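Knots, pads and a very long tail: notes from the suturing corner

I've been promising a write-up of our practice sessions since March, and Tadeo Fuentealba has now reminded me twice (the second time by taping a note to my locker), so I'm finally sitting down to do it. Get a cup of something – I tend to go on when the subject is thread.

The thing I want to talk about is the first stitch. Everybody wants to chat about running a nice even line down the whole cut, and I get it, that's the part that looks good when you show your family. But I spent most of the spring on one single knot over and over, and I don't regret a minute of it. On a short cut you can sort of get away with a sloppy start. The edges aren't going far, and a bit too much pull will only pucker things slightly. Try the same lazy knot at the end of a long one and you'll be fighting it all the way down!
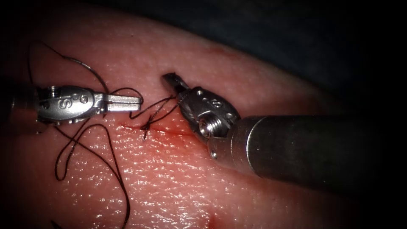
My own bad habit was hurrying the second throw. I'd get the first one lying flat, feel terribly pleased with myself, and then yank. Up came the edges into a little ridge, and Tadeo would make that humming noise he makes. What fixed it for me was slowing right down and watching the thread settle before I pulled on anything. I also quit grabbing at the tissue itself, which tears the pad and teaches your hands something rotten.

Then there's the tail. We had a good-natured argument over how much thread to start with. The Grewal handout that lives in our drawer says to cut it short, 14 centimeters for a single tied stitch, and I've come around to that for knot practice. For a running line you need plenty more, and then you have to live with all that slack. I like to sweep it off to one side before I start tying, well away from the cut, and I check it again after every pass. Loops have a way of drifting back to exactly where you're about to work. If two strands have crossed, I stop and look at which one is on top before I tug. I lost most of an evening to one snarl that a gentle lift would have cleared.

Dark thread on a pale pad is a big help here, by the way. I tried a light one once and could hardly find my own knot. 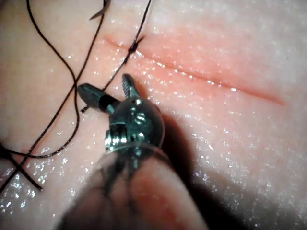 How far from the end of a long cut should the first stitch go?
Close to the end, so no little gap is left open behind it, but with enough room that the knot sits on the cut line and both edges get an equal bite.

Bits and pieces before I go. The pad order is in, and the shelf list has been updated, so please sign for what you take. Used needles go in the sharps tub and nowhere else. The next knot evening is 2nd June, with 19 places, and Tadeo is bringing his good scissors – ask before you borrow them.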